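Long one from me tonight, so put the kettle on. A few of you asked what I've been doing since I moved across to the Plonley project, and the short answer is that I teach robot arms to handle plates.

The longer answer is that I drive the arms by hand, over and over, and every go gets saved as an example for the model to learn from. We call each one an episode. Very glamorous.

Plates and blue crates, from Wednesday:

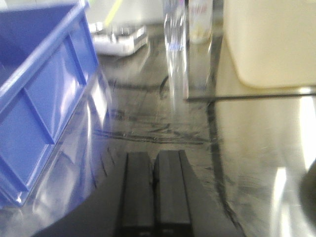
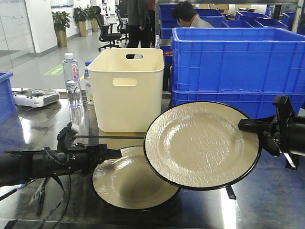
I managed 43 episodes that day and kept 38 of them. I was quite chuffed with that – my first week I was lucky to keep half of anything.

What gets an episode thrown out? Mostly me. I hesitate, or I go back for a second grab when the first one was fine, and then the model learns to dither the way I dither. Arif Ranasinghe, who sits two desks over and has the patience of a saint, calls these my "um" episodes.

A fumble isn't always a bin job, mind you. If I lose my grip a bit and recover cleanly, we keep it and tag it as a recovery. The model needs to see how you get out of trouble, and I seem to be a very generous source of trouble.

The other thing I had to unlearn was being tidy. I like everything to start in the same spot, lined up nicely. Terrible habit for this job! If the plate always begins in one place you end up with a model that only knows that one place, so now I shuffle things between episodes and try not to have a favourite arrangement.

I did have a favourite arrangement. Arif plotted the starting positions from my first 103 episodes and they were practically all in one corner. He printed it out and stuck it on my monitor, where it remains.

Labelling happens after lunch. We use a tool called Elero, and I write a plain sentence for each episode, something like "pick up the plate by its rim". I've been told off for getting too chatty in the labels, which will surprise none of you who've read this far.

Each episode takes me roughly 40 seconds when I'm in the swing of it, and then resetting everything takes longer than that again. My shoulders know all about it by four o'clock.

In August we start on bowls, and I'm told bowls are worse. If any of you have done this sort of work with bowls, I'd love to hear how you grip them – from the rim, or one finger inside? Arif and I can't agree.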